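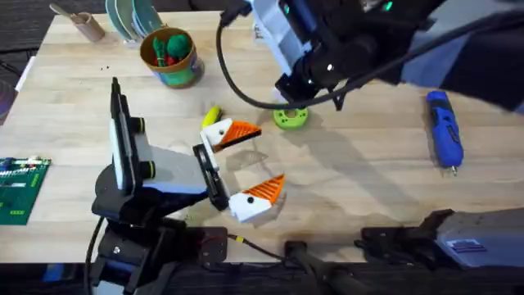
Zuvville 双腕卓上操作データ 運用規約とデータカード

概要
Zuvville は、二本のロボットアームによる卓上操作の遠隔操作記録です。長野の作業室で収録し、Wultomgate が管理しています。現在の公開分は1297エピソードです。この文書には、収録時に守る手順、ラベルの付け方、除外の基準、既知の制約をまとめてあります。収録に加わる人は、作業を始める前に全体を読んでください。

担当
収録手順:Farah Tambunan
ラベル規約と審査:Ketill Østergaard
安全手順:Karine Hawthorne
配布、問い合わせ:Roy Dawber

収録の単位
一つのエピソードは、両腕が待機姿勢にある状態から始め、両腕が待機姿勢に戻った時点で終えます。途中で操作者が交代した場合は、そこで打ち切り、残りは別エピソードにします。長さは15秒に満たないものが多く、上限は設けていません。
記録するのは、作業台を見る固定カメラの映像、各手首カメラの映像、関節角、グリッパー開度、操作者の指令値です。時刻はすべて収録機の単調時計に合わせます。カメラごとの時計をそのまま使った記録は受け付けません。

始める前の確認
非常停止は、操作者と立会者の両方が手の届く位置に置きます。一人での収録は認めません。
電源投入後、両腕を低速で一度ずつ動かし、ケーブルが関節に噛まないことを見ます。
アームに電源が入っている間は、作業台の上に手を入れません。物を置き直すときは両腕を停止状態にし、立会者が声に出して確認します。
グリッパーの指の取り付けねじは、毎週月曜の収録前に締め直します。 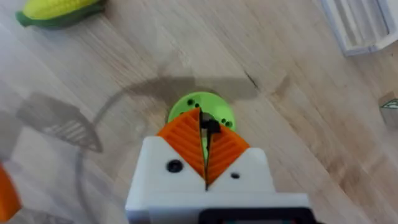 把持中の速度は、非把持時の上限の半分に抑えます。薄い円盤やリングは指先の浅い位置で挟むことが多く、急な加減速で姿勢がずれます。ずれた場合も、操作者がそのまま続けられるなら止めません。記録には grasp_shift を付けます。落とした場合は drop を付け、拾い直しまでを同じエピソードに含めます。
落下物が台の外に出たときは、その場で終了です。腕を伸ばして追わないでください。

両腕の干渉
二本の腕が作業台の中央に同時に入る区間を共有区間と呼びます。共有区間では、先に入った腕に優先権があります。後から入る腕は、先の腕の手首から5 cm以上離れた位置で一度止まり、それから近づきます。受け渡しのときだけはこの距離を下回ってかまいませんが、操作者は事前に handover の区間開始を押しておく必要があります。
指どうしの接触が起きたエピソードは contact として残します。リンクや手首の筐体どうしが当たった場合は収録を止め、Karine Hawthorne に報告してください。点検が済むまで再開できません。 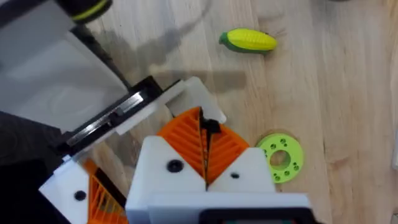

手首カメラ視点の例。中央の指は閉じており、緑のリングは台の上にある。左下に別のグリッパーの指が写る。

ラベル
状態ラベルは腕ごとに付けます。使えるのは idle、approach、hold、release の4種類です。判定は次の順で行います。
1. グリッパー開度の記録を見る。
2. 手首カメラで指の間を確認する。
3. 手首カメラで決められないときに限り、固定カメラを参照する。
指が閉じていることだけを理由に hold としてはいけません。初期の版ではこの誤りが多く、審査で差し戻したエピソードの大半を占めていました。指の間に物がなければ、腕の動きを見て idle か approach を選びます。 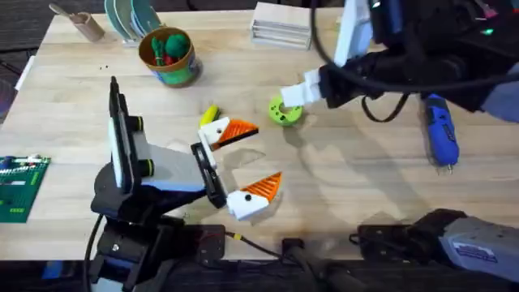 受け渡しの区間では、左右のラベルを必ず別々に判定してください。片方の状態からもう片方を推測すると、切り替わりの時刻がずれます。右のグリッパーが緑のリングを挟み、左のグリッパーが大きく開いているこのような時点では、右を hold とします。左は開いているというだけでは release と決められないため、直前の開度と手首の移動を確かめてから approach か release を選びます。両方の指が同じ物に触れている間は、両腕とも hold です。

除外の基準
次のいずれかに当たるエピソードは公開分に入れません。
・いずれかのカメラで11フレーム以上の連続した欠落がある
・人の顔、または氏名の読める書類が写っている
・非常停止が押された
・指令値と関節角の時刻差が補正できない
非常停止のあった記録は削除せず、安全審査用に別の場所へ保管します。閲覧は担当者に限ります。

既知の制約
台面は明るい色の木で、別の色の台での収録はありません。固定カメラでは腕が対象物を隠すことがあります。手首カメラには、速い動きのときにぶれが出ます。腕の影も台面に落ちるので、色のしきい値だけで物を切り出す処理には向きません。
操作者は全員が右利きです。左腕の操作に偏りが出ている可能性がありますが、まだ調べていません。

変更履歴
8月版:contact と grasp_shift を分離。以前は両方とも anomaly にまとめていました。旧ラベルからの変換スクリプトは Clive Catterall が作成したもので、tools フォルダーに入っています。
それ以前の版は配布を終了しています。旧版で学習した結果を報告する場合は、版名を明記してください。

連絡
ラベルの誤りを見つけたときは、エピソード番号、腕の左右、該当時刻を添えて Roy Dawber まで知らせてください。修正は次の版にまとめて反映します。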